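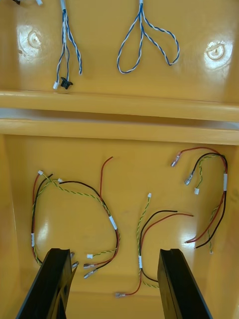
Storing small harnesses and motors in trays
Workshop Tips > Bench and Storage

relu_h wrote:
Hello all, and a happy January to everyone. I've been putting together kits for the little Stallumdale train layout, and my wiring is driving me up the wall. I keep the harnesses in yellow trays with a divider across, blue-and-white twisted ones on one side and the red, black and green-and-yellow ones on the other. It's lovely to look at, but the loops catch on each other the minute I lift one out, and then I'm standing there untangling until supper. How do you folks store yours?
- Relu Hodoroagă

Prantl wrote:
Welcome, Relu! I bag every single one. I had 2,000 little zip bags left from my seed-swapping days, and they've been a blessing - you can write on them, and nothing snags.

bogdan.n wrote:
I have to disagree with my good friend Prantl here. Bags are fine for the shelf, but on the bench you spend half the evening opening them. I'd keep the trays and put fewer harnesses in each, with the connectors all facing you. And please don't fold them tight, those twisted pairs like a soft loop.
Bogdan

Prantl wrote:
Fewer per tray means more trays, Bogdan, and not all of us have your basement!

relu_h wrote:
You're both very kind. I spent Saturday on it and went Bogdan's way, at least for the bench. Four yellow bins, two on each side of the white table, and a steel tray in the middle for whatever I'm working on. Small motors top left, the round red boards right below them with plenty of space between. 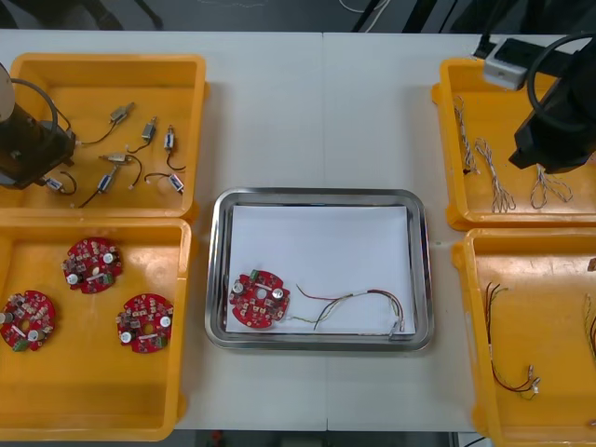
Re: Storing small harnesses and motors in trays (page 2)

zadura wrote:
Oh, I like that steel tray in the middle! My one worry would be the motor leads. I wrap each pair once with a scrap of paper tape so they don't hook together.

bogdan.n wrote:
Tape leaves gunk, Zadura. Just lay them apart.

zadura wrote:
Mine never has, but to each their own :) Relu, where did you get the bins?

relu_h wrote:
Unitwood, the shop by the station, in a pack of 5. The spare one is holding my coffee things for now.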